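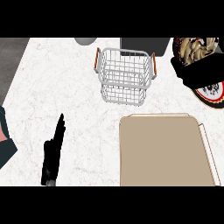 The Basket Comes Last

By Tekle Gudeta

I have worked the prep counter at Lultley for five years, and this spring I was asked to teach it to a pair of arms. They live in a simulation for now. The countertop in there is white marble with pinkish veins, which tells you who has the budget. Ours is steel and has a dent.

The arms are black, the wire basket has nice orange-brown grips, and there is a cake-like thing with swirls in the corner that I'd put at $300 in Steden. My job is to watch the arms practice and write down what a person would do differently. I am paid the same as when I was the person.

Management says the arms will free us up. I asked for what, and got a slide. The slide said "higher-value tasks" and had 1138 hours on it, saved per year. I recognized some of those hours. A good many were me and Yabsira moving baskets and arguing about her mother's lentils, and I'd like to know which column the lentils went in.

I'm not sentimental about lifting. My shoulder would sign the purchase order today. What bothers me is that the easy jobs were also the rest. You did a hard order, then you carried baskets for a while and your head came back. Take out the carrying and what's left is a shift made entirely of hard orders, plus a screen.

So my note to the people upstairs, after 1000 practice runs, is to give us some of those hours back as breaks. They wrote that it was outside the scope of the feedback form. Yabsira has started using the box marked "Other."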